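# Three Days in Hikstead (and I'm already planning the next trip)

28/04/2022 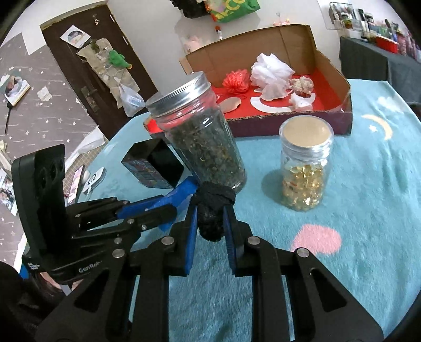 *Black fabric, blue finger pads.*

I have wanted to go to Hikstead ever since I saw it on a bus map as a kid and liked how the name looked. Silly reason to pick a vacation, I know! But I finally had 3 days off in a row, a train ticket that cost less than my last pair of shoes, and no plans whatsoever, so off I went.

Short version: go. Go in spring if you can, bring shoes you don't mind getting muddy, and arrive hungry.

## Getting there

The train drops you at Avstead, the bigger town down the valley, and from there you catch the number 7 bus up the hill. The bus takes its time. It stops at a garden center, a school, a gas station and what I'm pretty sure was just somebody's driveway. Sit on the right side going up. The road bends out over the river halfway along and the whole valley opens up under you, fields and rooftops and that big silver ribbon of water, and I made a little noise out loud that I hope was covered by the engine.

Cash only on the bus, by the way. I had to run back into the station and buy a pack of gum to break a bill, and the driver waited for me. I love this place already, I thought, and I hadn't even gotten there yet.

## The old town

Hikstead had 2,531 residents according to the sign at the bus stop, and I think I said good morning to half of them. It's a town built on a slope, so every street is either a climb or a staircase, and all the houses seem to be peeking over each other's shoulders. Lots of painted shutters. Lots of cats. The main square has a fountain with a stone fish on top, worn so smooth that it could just as easily be a loaf of bread.

I spent my whole first afternoon walking with no map. There's a lane behind the church that I kept ending up in by accident, and every time I did there was a different smell coming out of the same kitchen window. Onions first, then something with cinnamon, then bread. I was starving by the third pass.

## Where I ate (a lot)

Let me tell you about Bautista. It's a tiny restaurant on the corner below the square with hand-written menus and mismatched chairs, and I ate there three times. Three times! In a town with other restaurants!

The first night I had a bean stew with smoked paprika and a fried egg on top, plus a basket of flatbread that they kept refilling without me asking. The second night I told myself I would try something new and then ordered the stew again. On the last day I went for lunch and had the lemon chicken, so I do have some range. If you go, get the little custard they serve in a coffee cup. It's not on the menu. You have to ask, and I only knew to ask because the couple at the next table had two of them and I was staring.

For breakfast, there's a bakery next to the post office with no name on the front that I could find. Get there early. The cheese rolls were gone both times I strolled in after nine, and the one morning I dragged myself out of bed for them they were still warm, with a crackly top and a bit of chive inside. Worth the alarm.

## A day in Druvov

My second day I walked over to Druvov, the village on the other side of the ridge. The path starts behind the Hikstead cemetery and goes up through beech woods, and the new leaves were that electric green you only get for a week or two each year. It was muddy. I slipped once, gracefully, into a bush.

Druvov is much smaller, just one long street and a mill, but the mill is open to visitors and it's wonderful. You pay at the door and then climb up through the floors on wooden ladders while the whole building hums around you. The flour they sell downstairs comes in cloth bags tied with string. I bought one, carried it over the ridge in my backpack, and have already made pancakes with it twice.

There's also a market in the mill yard. I came home with a jar of dark honey, a wooden spoon I did not need, and a pair of thick gray socks that I'm wearing right now. One of the stallholders told me they hold a winter version in February with bonfires and hot cider, and people walk over the ridge with lanterns. Lanterns! I've written it in next year's calendar in pen.

The walk back was slower because of the flour. I'd missed a bench at the top on the way over, and I sat there eating honey off my new spoon (okay, maybe I did need it) and watching the lights come on in Hikstead one window at a time.

## A few practical bits

- I stayed in a guest room over the hardware store. Small, clean, great shower, and a view straight down the hill. Earplugs if you're a light sleeper, the church bell goes all night.
- The last bus down to Avstead leaves earlier than you'd think. Check the board in the square, the one online was out of date when I looked.
- The little museum is a fun half hour on a rainy morning. There's a 50 cent discount if you come in with your bus ticket, so hang on to it.
- Phone signal is fine in town and hopeless on the ridge. Tell someone where you're walking.
- There's a drinking fountain just before the woods. Fill up there, I didn't see another one until Druvov.

I still haven't seen the castle ruin, which was closed for repairs, or tried the other bakery up by the school that two separate people insisted was better. If you've been to either one, leave me a comment! I'm hoping to book the room for the lantern walk before summer, and I need to know where to get my cheese rolls.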